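Prilness Tabletop Set - data card

Status: stable. Maintained under the Fokura project. Supersedes the Barajas draft, which used a patterned cloth and is no longer distributed.

Summary

The set covers small plain-colored objects resting on a white tabletop. It is meant for work on object layout, color naming and edge finding where background clutter would get in the way. The objects are simple solids, a red block and a green ball among them. The tabletop is matte and carries no print.
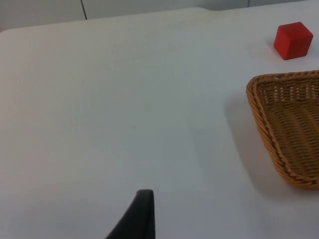
Card issue 6

Scope

Objects are placed by hand. Position and rotation are free, so a cube may sit square to the table or with a corner turned toward the viewer. Objects near the border of a view are kept, even when only part of them shows. Users who need whole objects should filter on the "partial" field before training.

Fields

object - short name (cube, block, ball)
color - plain color word, no shade
partial - yes or no
surface - always "white table" in this release

"Cube" and "block" were entered in two labeling passes and have not been merged. Treat them as one class unless the difference matters to you.

Lighting

Room light only. Brightness across the tabletop is uneven and was left uncorrected. Soft gray areas on the white surface are shading and carry no label. 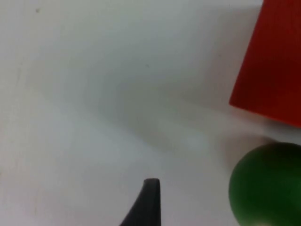

A fixed threshold on white will therefore fail in the dimmer areas - use a local one. Red separates well in any common color space. Dark green is harder, and its upper rim can be mistaken for shadow at low resolution.

Known issues

Material is not recorded. Painted wood and plastic are difficult to tell apart by eye, and early guesses were removed.
Sizes are not recorded.
The Tastton loader reads "partial" as text and needs a cast to boolean.

Changes

Color list reduced to plain words. Duplicate rows dropped in July.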